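February, late evening

Spent most of today on the equipment list and got it down to something I can send. The Grinent quote came back in the morning. They want 73 dollars a set for the replacement finger pads, which I still think is high, but the Kruger ones wear out faster and I would end up buying them twice. I put down three sets and left it there.

The bigger question is whether to ask for two more hand-held grippers or put the money toward the arm from Loltano. I went back and forth on it over lunch. The arm looks good on paper, but it needs a bench, a fence and a service plan, and the service plan is not in the price they gave me. The grippers can start work the day they arrive.
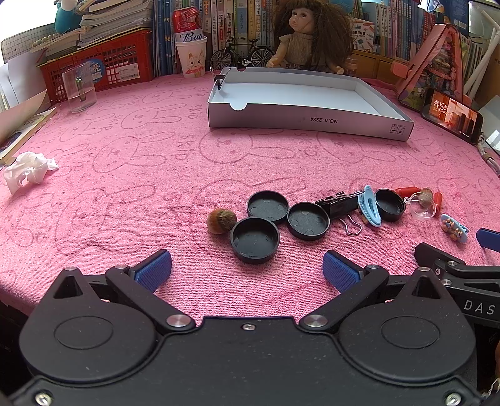

Small items are the other line in the budget. I had put in for a box of test parts from Jormont at 212 dollars and I took it out again. Bottle caps, binder clips and hair clips give the fingers plenty to deal with and cost close to nothing. An acorn is harder to pick up than most of what is in the catalog. I kept a little back for towels and boxes.

Storage I have not priced yet. I need to find out how much space a month of recordings takes before I ask for drives, and I keep putting that off.

So for now it is two grippers, three sets of pads, and the arm moved to next year's list with a question mark. I will read it over again in the morning and check the shipping on the Grinent order - last time it was added at the end and threw the total off.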